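The Long Way to a Bare Table

I've moved house four times in nine years, and every time I swear I'll own less stuff. Then I find a market. This time it was the Sunday one at Cimley, a big gravel car park behind the footy oval, where I went for tomatoes and came home with a lamp, two crates of records and no tomatoes whatsoever.
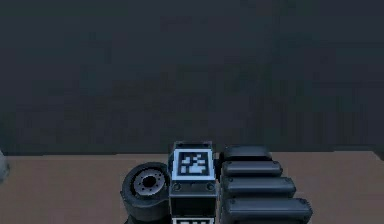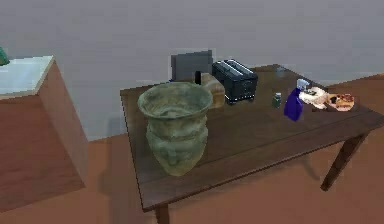

So in March I tried the Guvum method, which a mate's mum swears by. You put everything you own in the lounge room (everything!) and only carry back what you've missed after a fortnight. I lasted three days. Have you ever tried to get to the kettle past 427 books? I ended up eating toast on the back step, in the drizzle, reading one of them.

What worked in the end was much duller. I rang Tejada, the storage mob out past the servo, paid $179 for a small unit and drove over with the ute on a Saturday arvo. Anything I couldn't decide on went in there, and I gave myself until the lease ran out to care about it. I went back for the winter doonas and my grandfather's radio, a Taditz with a dial that sticks, and the rest I've sold or given away.

The records hurt, I'll admit. The bloke who took them gave me $619 and looked far too pleased with himself. But I can vacuum the whole hallway now, and my favourite colour turns out to be the one the walls were painted all along. I still go to Cimley most Sundays, with a very small bag.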